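Cable and Controller Library — progress report, October

Prepared for Dalgleish by Urszula Górecki
18 October 2025

Hello all,

You asked for something shorter than last time and I have tried, but there is a lot going on and I like telling you about it, so put the kettle on. The quick version is that we're open, people are borrowing things, the sorting is slower than I promised in my application, and I have some money left over in one line and not quite enough in another. The long version is below.

Where we are with the sorting

When the grant came through we had three big plastic tubs of donated cables in the back room at Urkach and no idea what was in them. The plan was to empty each tub, sort by connector, test, tie, label, and shelve. We have now finished the first tub and we're well into the second. The third is still under the sink with its lid on and I try not to make eye contact with it.

The total so far is 142 cables sorted and tagged. I had hoped for more by now. What I didn't allow for was how long it takes to get a tangle apart without hurting anything! A cable that has been stuffed in a drawer for years wants to stay in the shape of that drawer, and if you yank it you bend the plug. So we go slowly, we put the radio on, and we work on the wooden table where you can spread things out and see what belongs to what.

The braided ones are the nicest to deal with, I have to say. They fold into neat loops and stay put once there's a tie around the middle. The plain rubbery black ones spring open the minute you look away. I've started keeping those for the end of the session when I have more patience (or less, depending on the day).
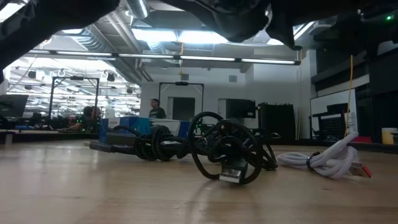 We also changed how we tie things. I had budgeted for the twist ties that come on a roll, and they were fine for the thin cables but useless on anything thick. We moved to reusable wraps from Hetmont, which cost more per piece but can be opened and closed every time something goes out on loan. I know this was a change from the approved list and I did email at the time, but I'm putting it in here too so it's in the report.

The other thing we've settled is the folding method. Everybody who comes in has their own way of winding a cable and feels very strongly about it. We had elbow winders, figure-eight people, and one gentleman who braids his extension cords. For the library shelves we've agreed on flat loops, both ends sticking out where you can see them, one tie near the middle. You can then read the connector without undoing anything, and that has saved us more time than any of the storage bins did.

Boxes and controllers

This part of the project has grown the most. In the application I had one line about "small electronics in original packaging, if offered," and I thought we might see a handful. Then word got around, and people began bringing in game controllers, headsets, little speakers, all sorts, quite often still in the box.

Boxed things are easy to love. They stack, they look good on the shelf, and borrowers seem to take better care of them when there's a proper box to put them back in. The trouble is that a box tells you very little about what has been done with the thing inside, so every one gets opened and checked before it goes out. We look for sticky buttons, we make sure the sticks move freely, and we plug it in and see if it charges. Then everything goes back in the box it came in, with a slip listing what should be returned with it.

I've also had to make a decision about the windows. A lot of this packaging has a clear plastic front, and the plastic is always the first part to go. It pops out at the corner and then catches on whatever is next to it on the shelf. For now we're laying those boxes flat and not stacking anything on top. I would like to try some clear sleeves from Fomitz in the next period, and I've asked for samples. They quoted me a size that sounds right but I want to hold one first. 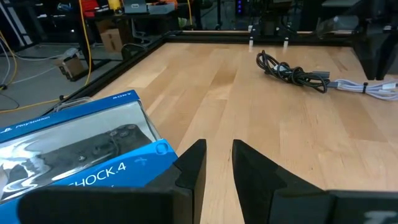
A boxed DualShock 4 on the sorting table, controller visible through the window.

We had some discussion about whether game controllers really belong in a library that was set up to help people with school and work. My feeling is yes, and I'd like to make the case to you properly. The families who come in for a controller are the same families who then notice we have charging cables and adapters and ask about them. One mom came in for something to keep two boys busy over a long weekend and left with the cable her daughter needed for a school laptop. I can't put that in a spreadsheet very well, but I see it at the desk all the time.

It's also a good way to get teenagers helping. Give a fifteen-year-old a tub of mixed cables and they'll last ten minutes. Give them a controller to check over first, and then the tub, and they'll do the whole session. They're much faster than me at telling one connector from another, and they don't need reading glasses for it.

The room

The table is the best thing we bought. I know there was a question on your side about whether we needed a real wood top or could make do with folding tables, and I'm grateful you let me argue for it. A pale surface makes such a difference when you're looking for black cables and tiny dark parts. It has picked up faint scratches and a few specks already, and I don't mind a bit. It's a work table. I plan to oil it over the winter break, when we can leave it alone long enough to dry.

What we're still missing is somewhere good for the small stuff. End caps, loose adapters, clips, the odd plastic foot that fell off something and will surely be wanted the day after we throw it out. At the moment these get put down on the table during a session and swept into a jar at the end of it, and the jar is now full. I would like to buy a set of shallow drawers with dividers, and I've put that in the request at the bottom.

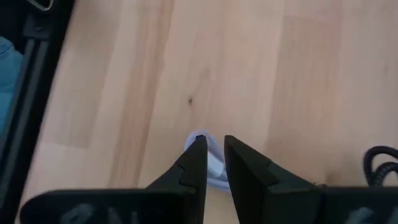 Money

Full figures are in the attached sheet, so I'll only mention what needs explaining.

The equipment line was 3,000 and we are under it. The table and the shelving both came in lower than the quotes, and the label printer was donated, so I didn't have to buy one. Supplies is the opposite story. The wraps are the main reason, along with labels, which we go through at a silly rate (every cable gets one at each end, and I print a lot of them wrong).

I'd like your okay to move a bit from equipment into supplies. It wouldn't change the overall total. If you need that as a separate letter with a signature, let me know and I'll do it the same day — I remember the form from last year and I still have a blank one.

Borrowing

Loans are going well. Most things go out for two weeks and most come back on time, and when they don't it's usually because the person forgot and is mortified about it. We can lend for up to 90 days if somebody needs a charger for a course or a new job, and I've been glad of that rule. It takes the worry out of it for people.

Lost items so far: 2, both short charging cables, both replaced by the borrowers without my asking. I had set aside money for losses and haven't touched it.

The thing people ask for that we don't have is long cables. Everyone wants a longer one! If any of you at Dalgleish have a drawer at home that needs emptying, you know where to send it.

What didn't go to plan

The evening sessions. I'd said we would run one every other week and we managed it at first, but the heating in the back room goes off early and by the second hour we were all sorting in our coats. I've moved these to late afternoon for now. The turnout is a little lower, though the people who come stay longer.

The online catalog is also behind. I can do the tagging and the photographs, but I'm slow at typing it all in and it's always the job that gets pushed to the end of the day. I've set myself a target of getting the finished tub fully listed before I open the third one. Please hold me to that.

Next steps and what I'm asking for

Finish the second tub and list it as we go, so the catalog doesn't slip any further.

Try the Fomitz sleeves on the window boxes, and if they work, order enough for the whole shelf.

Buy the shallow drawers (quote attached, it fits inside what's left in equipment even after the move to supplies).

Speak to the building about the heating, again.

Your approval is needed for the drawers and for moving the money. The rest I can get on with. You're all very welcome to come and see the place, and if you're here on a sorting afternoon I will hand you a tangle.

With thanks,
Urszula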